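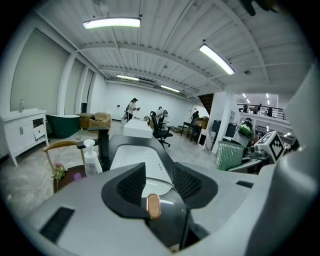
Wrist view from the hand-held gripper, sink station, with the main hall behind it.

Yakubu Manipulation Forum > Methods and Results > Hand-held demonstrations: does room variety outweigh count?

dromport_lab
We are posting an interim result and would welcome criticism before the write-up is closed. Our set contains 1043 demonstrations at sink counters, all recorded with the hand-held gripper. We trained one policy on 600 demonstrations from a single room and a second on 600 drawn from all of our rooms. Each was given 100 trials at a counter that appears in neither set. The mixed policy completed more trials by a clear margin. The difference was largest in the approach to the faucet and small once contact had been made.

Mikudance
Thank you for posting. I do not believe the comparison supports the title as it stands. A wide lens on the wrist takes in a great deal of background. In the view you attach, the ceiling lights, the staircase and several people are all visible past the sink. A policy trained in one such hall may simply have learned the hall. That would be a finding about background, and cropping might remove it at no cost.

dromport_lab
The point is fair. We did run a cropped version, keeping the lower half of the image. The gap became smaller but did not close. Cropping also hurt the approach phase for both policies, as the faucet often leaves the lower half while the hand is still far from the counter.

hundine_user
Our group saw the same loss from cropping and went back to the full view. May I ask how poses were obtained? A marker is visible on the white box at lower right. If some rooms had markers and others did not, pose quality would differ between your two sets.

dromport_lab
Poses come from visual-inertial tracking in every room. Markers were used only to align the start of each session, and the procedure was the same throughout. Sessions with lost tracking were removed before the sets were drawn.

Mikudance
Then the removal rate per room should be reported. Rooms with plain walls lose tracking more often, and the demonstrations that survive are likely to be the slow, careful ones. I remain unconvinced that variety is the cause.

hundine_user
I would not go that far. A bias toward slow demonstrations ought to show up after contact as well, and the first post says the difference there is small.

Mikudance
It depends on where tracking was lost. If most losses occurred during the approach — which is when the hand moves fastest — the effect would appear exactly where it was reported.

dromport_lab
We accept that request. The removal rates will be added by room and by phase, together with the speed profile of the kept demonstrations. We will also repeat the single-room training with a different room and post the table in this thread on Saturday.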